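Clorach Residence Hall Newsletter
Shared Kitchens and Common Rooms
January 5, 2023

Changes to Cup and Tableware Service in the Common Rooms

The Office of Residential Services has completed its review of tableware in the shared kitchens and common rooms of Clorach Residence Hall. The review was requested by the House Council in December, following a number of comments from residents on the supply of cups, the condition of the mugs, and the state in which tables were being left after evening use. The new arrangements are set out in this item and take effect with the start of the term.

Ceramic mugs will remain in the kitchens on the second and fourth floors. Each of these kitchens has been issued 40 mugs, which are stored in the cabinet to the left of the sink. Residents are asked to wash, dry, and return mugs on the same day. Mugs found in corridors, laundry areas, or study rooms will be collected by the housekeeping team and returned to the kitchens. Personal mugs should be marked with the owner's name and kept in the resident's own room or assigned locker. The Office cannot accept responsibility for unmarked items.

In the common rooms, paper cups will be provided in place of ceramic mugs. Breakage in these rooms was considerable during the fall term, and on two occasions broken pieces were found under furniture some time afterward. Plain colored cups have been chosen so that residents at a gathering may tell their drinks apart and keep one cup for the length of an evening. No meaning is attached to any color, and residents may take whichever they prefer.

Vlasta Štefanec, Deputy Head of Residential Services, has asked that the following points be observed.

Cups are to be taken from the top of the stack by the outside wall, with fingers kept clear of the rim. Stacks should be left upright on the shelf in their open sleeve. Please do not open a second sleeve while the first is in use.

Paper cups are suitable for water, juice, coffee, and tea. They should not be used in the microwave, and they should not be used for paint, glue, or cleaning products. Residents holding craft evenings may request jars for these purposes at the front desk.

Used cups should be emptied at the sink before they are placed in the bin. Liquid left in cups has been the chief cause of leaking bags – a matter raised repeatedly by the housekeeping team.

Tables in the common rooms are to be cleared and wiped at the end of each booking. The white tabletops mark easily, and coffee should be wiped up as soon as it is spilled. A damp cloth is sufficient in most cases. Scouring pads and abrasive powders dull the surface and must not be used. Where tape has been put down on a table for an activity, it should be peeled back slowly and at a low angle when the booking ends, and any residue reported to the front desk.

Groups of more than 40 persons should notify the Office four days in advance so that additional cups may be set out. Requests may be made in writing to Abdelilah Soliman at the front desk. Please state the room, the time of the booking, and the expected attendance. Hot water urns must be reserved separately and are issued only against a signature.

The Office wishes to thank Vlastimil Šindelář for his work in preparing the kitchen inventory, and the residents of the Čierny wing for their written suggestions. A proposal from that wing for a drying rack beside each sink is under consideration and will be placed before the House Council at its next meeting.

Yellow and gray paper cups, white inside, on a common room table: 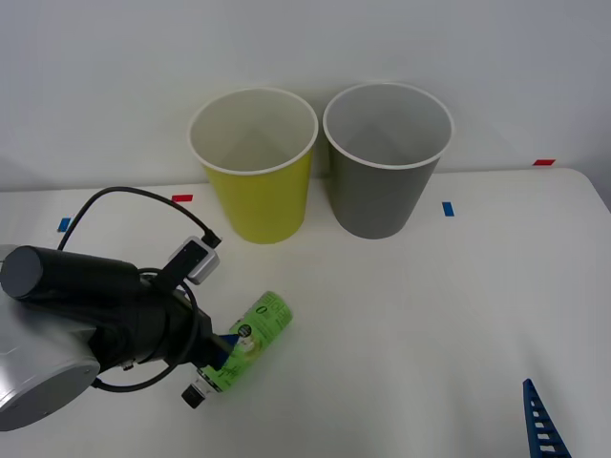
Kitchen Cabinet Assignments

Residents of the second floor who have not yet received a cabinet number should apply to Štěpánka Vlček. Food remaining in unassigned cabinets will be moved to the shelf beside the refrigerator and held there for four days.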